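Search this site... Go

About us | Hurkton Robot Club
Posted by Stanisława Wilczyńska, October

Hello! I'm Stanisława, and I've been running the robot club at Hurkton with Dariusz Olszewski for long enough that our first members now come back to tell us we're doing it wrong. We meet on Saturday mornings in the old print room. There are 19 of us at the moment, mostly aged fourteen to seventeen, and you don't need to have built or coded anything before you join (I hadn't either, and they let me have the keys).

This term it's all about picking and placing. You'd think moving a bit of fruit into a box would be easy. Ha! The grip has to be firm enough to lift and gentle enough not to leave a mark, and everyone has a strong opinion on the right setting.

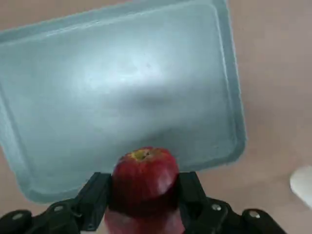
Got it! A red apple in the gripper, with the tray just beyond.

Valdis Jankauskaitė looks after our practice log, and every team has to write up its tries, good and bad. The target is 100 entries before the Ross Cup, where each team gets 60 seconds per round and three rounds in all. Last year we came home with a certificate for tidy cabling, which made Dariusz laugh for most of the bus ride.

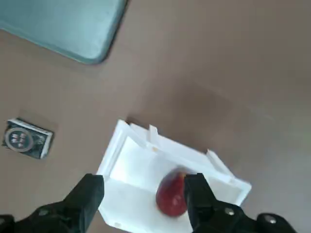 Once a team is happy with its fruit, they move on to other shapes and sizes, and that's when the shouting starts, because a setting that suits something round can be hopeless with something flat. Azlan Latuheru's team are rewriting their approach moves from scratch and I'm told not to ask how it's going.

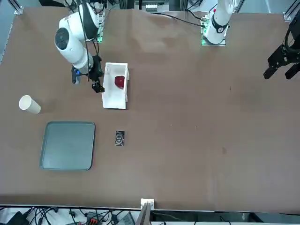 Both arms over the table, with the white box by the gripper.

If you fancy joining, just turn up at 10 and ask for me or Dariusz. Your first 3 sessions are free, and after that we ask for a little towards parts and biscuits. Parents are welcome to stay and watch (bring a jumper, the print room is freezing!).

Share 19 | Comments 3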